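Archive > Furnodness Shared Kitchen list > Re: Unpacking the shop / what goes where

From: Robel Feyisa
Subject: Re: Unpacking the shop / what goes where

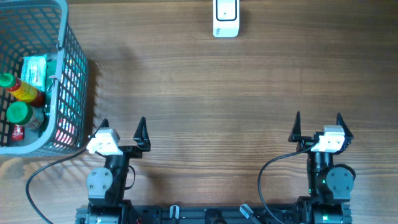
Quick one before I have to dash, sorry if it's in the wrong order. Replying to the bits underneath.

> Hello all. I came in at half eight this morning to do the rice for lunch
> and couldn't find the lids for anything. The delivery from Hegazy had been
> put away by someone but I can't make out the system. Sauces in with the
> flour, tea on the top shelf behind the big pans, an opened jar of
> something green in the dry cupboard that I'm fairly sure says to
> refrigerate after opening.

Yes, guilty on the tea. The shelf it used to live on was full of tins when I got there and I had about five minutes. Have moved it back down, left of the kettle. The jar wasn't me but it's gone in the bin anyway, lid had puffed up a bit and I didn't fancy sniffing it.

> Could we please agree ONE way of doing the unpacking? At the Roltumbridge
> kitchen they tip everything out on the table, sort it there, then carry
> it over a shelf at a time. Seems slow but they never seem to lose
> anything.

I did a few months at Roltumbridge and it is slow. Works if there are two of you and the table's clear. On your own it means nobody else can chop an onion till you're done. What I'd rather do is leave things in the basket and take them out by where they're going. Fridge things first, straight over, door shut. Then tins and jars. Then packets, then whatever's left, which is always biscuits and one thing no one remembers ordering.

The basket matters more than people think. Heavy stuff at the bottom please. Last month I lifted one out of the van with all the bottles lying on top of the crisps, and a vinegar went over the side and down my leg. Bottles upright if there's room. If there isn't, lay them with the cap end up against the side so a drip doesn't run out over everything else. Glass jars shouldn't knock together, shove a bag of lentils between them.

> Also the hot sauce. We now seem to own a great deal of it. Does anyone
> know who keeps putting it on the order?

It's a repeat line on the Hegazy account, it comes whether we want it or not. I've asked them to take it off twice. Will ring again tomorrow. In the meantime put new bottles BEHIND the old ones, not in front. There were three open at once in the door of the fridge and all of them with a crust round the neck. I've wiped the necks and poured two together. Yes it's the same sauce, I checked the labels.

> Storage boxes – did we ever decide? I still think the Padodex ones are
> too dear for what they are.

We didn't decide. I'm against too, for what it's worth. The lids are good but you can't see in and then we're back to opening six boxes for the cornflour. Cheap clear ones and a roll of masking tape would do me. Write the date on the tape, not on the box, the pen never comes off. I spent most of an evening scrubbing "OATS FEB" off something that now has sugar in it and you can still read it if the light's right.

As to what goes where, this is what I've done for now, shout if you hate it:

Top shelf – big pans and the things only used at Christmas. No food. I mean it about no food, the short people have complained and they're right.

Second shelf – flour, sugar, oats, rice. Anything in a sack goes in a box the same day becuase of the moths. We had moths in April and I'm not doing that again.

Third shelf – tins at the back, jars at the front, labels facing out.

Bottom – spare oil, and the vinegar, standing in the old roasting tin so it can leak into that if it must.

Drawer by the sink – little packets. Yeast, stock, gelatine, those sachets that come free with the noodles. They get lost anywhere else. There's a divider in there made out of a cereal box, please don't throw it out, it looks like rubbish but it's holding the whole thing together.

Fridge door – open sauces only. Unopened ones don't need to be in there and they're taking up the milk's space.

> Last thing, somebody has left a basket under the table with two onions
> and a till roll in it. Is it being saved for something?

Onions are mine, have them. Till roll is for the accounts, I'll collect it. Empty baskets should go back on the hook by the door after unpacking, and give the bottom a wipe through with a cloth first, the holes get full of onion skin and then it all drops on the floor when you pick it up. If the cloth won't get in the corners use the bottle brush, the blue one, not the one for the flasks.

Lids, I forgot lids. They're in the deep pan on the top shelf. I know. They were all over the draining board and it was the nearest thing. I'll put a rack up inside the cupboard door if someone can lend me a drill, mine has packed in. Two strips of wood and a few screws, won't take long.

I'm in again tomorrow from four, can do the rest of the delivery then if it's left in the cold cupboard. Somebody please bring bin bags, we're down to the tiny ones that split.

Got to run, bus

Robel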